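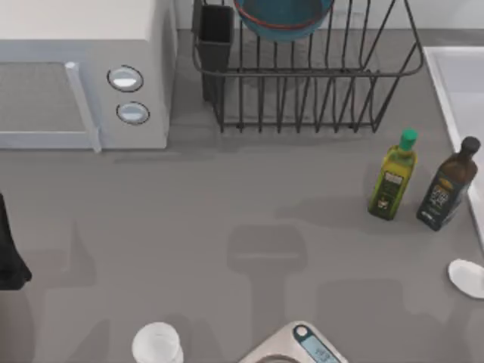

About Stotwood College of Hospitality

Stotwood College of Hospitality is an independent registered training organisation offering vocational programs in commercial cookery, patisserie, food safety and the management of small catering businesses. The College is governed by a Board of Directors and is led by the Principal, Desta Nigatu.

Our History

The College began as an evening cookery school in rented rooms behind the Stotwood railway yards. Its first classes were attended chiefly by kitchen hands who already held full-time positions and who wished to gain a formal trade qualification. Classes commenced at 4 pm so that students could travel from lunch service, and the late afternoon timetable has been retained for several of our part-time programs.

Day classes were introduced when the College moved to its present premises, formerly the offices and bottling hall of the Losberg cordial works. The bottling hall was divided into training kitchens and the upper floor became the library and lecture rooms. The original loading dock is still in use for deliveries, and visitors are asked not to park across it.

The patisserie program was added following the bequest of the Petkov family, who operated a bakery in the district for two generations. The bequest also established the Petkov Library, a lending collection of 1,374 volumes on cookery, baking, nutrition and the history of the Australian table. The collection is open to students, staff and graduates. Members of the public may consult it by appointment, although handwritten material and trade catalogues may not be borrowed.

Our Purpose

The College exists to prepare people for paid work in kitchens and to assist those already in the industry to progress. We hold that a sound training in cookery rests upon practice under supervision, and that theory should be taught close to the time at which it will be used. Students in the first term therefore attend the lecture on stocks and sauces on the same day as the corresponding practical class.

We admit school leavers, apprentices, mature-age students and those returning to work after an absence. No previous experience is required for certificate programs. Applicants for the diploma are expected to have completed a certificate in cookery or to demonstrate equivalent experience at interview.

Teaching and Class Sizes

Practical classes are limited to 12 students. Each class is assigned a teacher for the full term, and that teacher is responsible for the assessment of all practical units. Teaching staff hold trade qualifications together with a current qualification in training and assessment, and are released from duties for a period each year in order to work in a commercial kitchen.

Students who require additional support with literacy, numeracy or written English may be referred to the Learning Support Office. Referral is confidential and does not appear on a student's academic record.

Industry Placement

All certificate students complete a placement of eight weeks with an approved employer. Placements are arranged by the College and may be undertaken in restaurants, aged care facilities, hospitals, clubs or contract catering firms. Our longest-standing placement partner is Funodia, a catering company which has received our students every year since the day program was established.

Students are visited by a member of the teaching staff during placement. Concerns regarding hours, safety or conduct should be raised with the Placement Coordinator in the first instance – students should not wait for the scheduled visit.

Governance

The Board of Directors meets five times each year and is responsible for the strategic direction, financial management and compliance of the College. The Academic Council reports to the Board and oversees course content, assessment standards and student appeals. A student representative is elected to the Council for a term of one year.

Graduation and Awards

The graduation ceremony is held in December in the main lecture room, followed by a supper prepared by the diploma class. The Petkov Prize is awarded to the patisserie student with the highest overall result. The Principal's Award recognises a student who has made a significant contribution to College life, and may be withheld in any year at the discretion of the Principal.

Acknowledgement

The College acknowledges the Traditional Owners of the land on which it stands and pays respect to Elders past and present.

Contacting the College

General enquiries may be directed to the Student Centre, located on the ground floor to the left of the main entrance. Enquiries concerning enrolment, fees and credit for previous study should be made in writing to the Registrar. Copies of the annual report and the student handbook are available from the Student Centre on request.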